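Joint Wear in Small Action Figures
Project report, Fevau

We compared knee joints on two lines of figure, Stokby and Siltura. Each figure was bent 1000 times by hand.
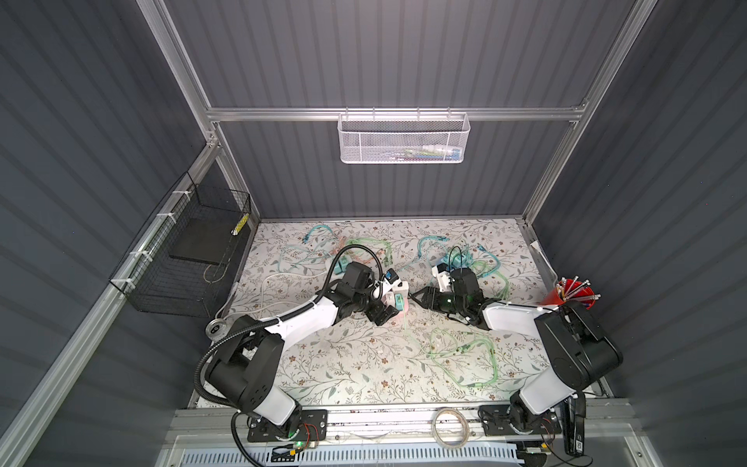 Fig. 1. White mesh basket on the rail.

Looseness was scored every 200 bends, on a scale from 0 to 4. 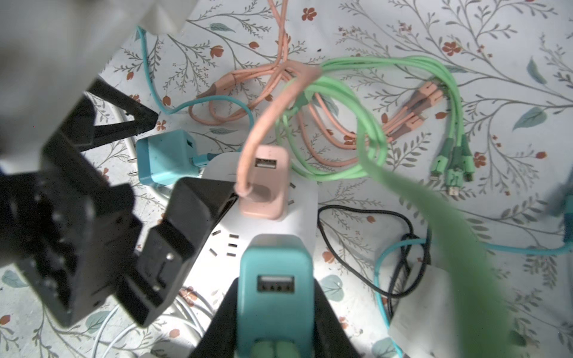

p. 4

The Stokby knees scored 3 at the end. The Siltura knees stayed at 1.

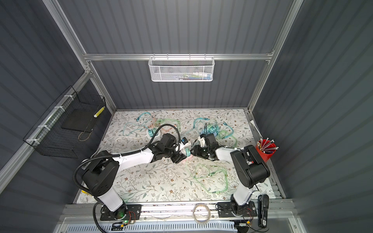
Fig. 2. The two arms at the table.

One Siltura figure lost a hip peg after 300 bends and was left out. Shoulders were not scored, and

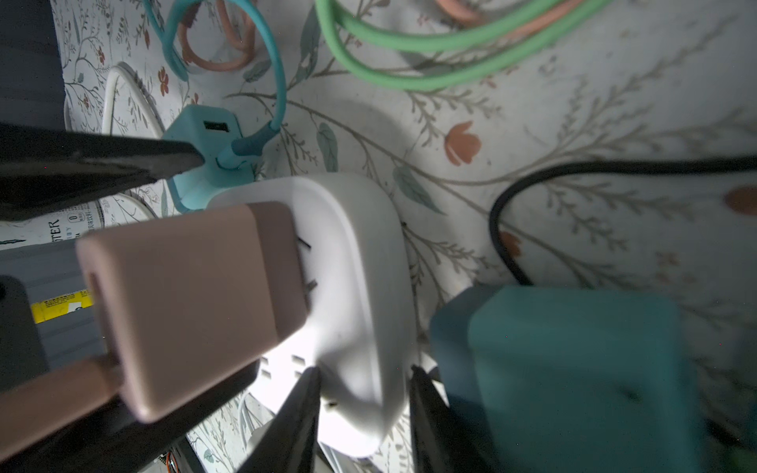 neither were elbows. The bend chart follows the one in the Ó Dubhghaill collectors' guide.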